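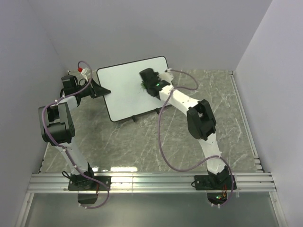

Zanden Small Whiteboards - Frequently Asked Questions

Which cleaner should I use?
Use plain water and a soft cloth for daily wiping. For marks older than 2 days, use Whitelaw board fluid. Do not use scouring powder or kitchen sponges with a rough side.

Can the board be used flat on a table?
Yes. Wipe the table first, as grit under the board will scratch both surfaces. Stone-look and marble-pattern tops show scratches more than plain ones.

How long should a new board stand before first use?
Remove the film and wait 60 minutes. Wipe once with a dry cloth.

Which markers are suitable?
Any dry-erase marker with a bullet or chisel tip. Permanent ink can usually be lifted by writing over it with dry-erase ink and wiping at once - repeat if a shadow remains.

Why does ink bead up on my board?
There is cleaner residue on the face. Rinse with water, dry, and test in one corner.

Can I lean the board against a wall?
For short periods. Boards left leaning for weeks may bow. Store upright in a rack or flat with nothing on top.

Are replacement clips sold separately?
Yes, in packs of 2. Order part 39 and state the board size. Clips from the older Pukance line do not fit.

What is the return period?
90 days from delivery, unmarked boards only. Returns are handled by Soon-im Koo at the parts desk.

Page last revised Friday, June 10, 2022.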